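Order of Precedence at the Ridham Memorial Service

Readers who attended the memorial service for our late Lieutenant Governor at Nanville in September will have noticed that the municipal delegations were smaller than usual. Several have written to ask how the invitations were decided, and whether Ridham was slighted by being allotted two places. As a former protocol officer for the district, now retired and speaking only for myself, I offer the following account of how these matters are arranged.

An official memorial service is a government occasion first and a public one second. The household of the office holder settles the date and the form of worship with the family. The protocol office then prepares a list, and the list is governed by the table of precedence, which sets out the order in which office holders are received, seated and, at the close, permitted to leave. Municipal representatives stand well down that table. They follow the judiciary, the members of the legislature and the consular corps, and they are seated by date of incorporation. Ridham was incorporated after Gilmartin, and for that reason the Mayor of Gilmartin sat in the row ahead of ours. No judgment on the relative merits of the two towns was intended.

The cathedral at Nanville is a modest building. Once the choir, the honour guard and the family had been provided for, 19 rows remained in the nave, and of these 9 were assigned to elected officials of every level. Each municipality received an invitation for its head of council and one other person. The invitation was not transferable. A council could not send a deputy in the mayor's place without writing to the protocol office, and a former mayor could attend only as the second guest or by joining the public line outside.

It is this last point that has caused the most correspondence. Ridham has several former mayors living, of differing political views, and there was a feeling in town that all of them ought to have been present. I understand the sentiment. At services held a generation ago it was customary to charter a coach, and the whole council attended in robes, together with any predecessors who were fit to travel. That practice depended on a larger venue and a shorter list. The number of recognized offices has grown steadily, and the security requirements have grown with it. A person added on the morning of a service must be screened, badged and seated, and each of those steps delays the people behind.

The current council was, in my view, correct to accept the two places without protest. It was less correct in how it announced the decision. A notice was posted at the town hall on a Tuesday, late in the afternoon, stating only that "attendance will be restricted". It did not say by whom. Many residents concluded that the mayor had chosen to exclude her predecessors, and by the following evening this was being repeated as fact. A single sentence quoting the terms of the invitation would have prevented it. I have written to the clerk to suggest that, in future, the protocol office's letter be posted in full beside any notice of this kind.

There is also the question of dress. Chains of office are worn at a state or provincial service unless the invitation directs otherwise. They are worn over a dark coat or suit, and they are not worn at the reception afterward unless the mayor is acting as host. I mention this because a photograph in the regional paper showed one chain being worn at the tea, and I received more letters about that photograph than about the seating. The wearer was from another municipality, and I will leave the matter there.

For those who could not travel, the service was relayed to the Ridham council chamber by Plustel, and the book of condolence remained open in the lobby for 30 days. The book has since been forwarded to Nanville, where it will be bound with those of the other municipalities. Signatures are kept in the order in which they were made, without regard to rank. Residents who signed on loose sheets after the pages ran short may be assured that the sheets were included.

A few readers have asked whether the rules might be changed before they are next required. The table of precedence is amended by order of the cabinet and does not belong to any one town. A council may, however, submit a resolution, and I believe there is a reasonable case for a separate place on the table for former heads of council – perhaps immediately after the sitting ones. The resolution would need to define who qualifies. An acting mayor who held the chair for 9 weeks following a resignation presents an obvious difficulty, and Ridham has had one. I would be glad to review a draft if the clerk wishes to send it.

Further letters on this subject may be sent in the usual way. I regret that I cannot reply to questions about who is to be considered for the vacant office, as I have no knowledge of it and would not discuss it here if I had.

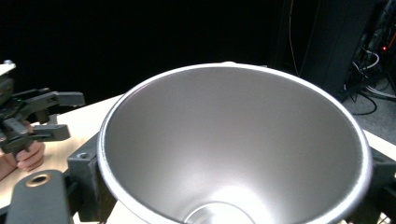
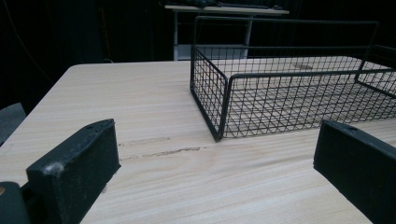 Posted by the author in Civic Affairs
Filed under: Protocol, Ridham, Council

Correction to my previous entry: the flag at the Gilmartin town hall was lowered at sunset on the day of the announcement, and was not left flying at full mast overnight as I had been told. The clerk at Gilmartin has kindly supplied the log. When a flag is to be flown at half-mast, it is raised first to the top of the pole and then lowered to position, and it is raised again to the top before being taken down for the night. My thanks to the reader who pressed the point.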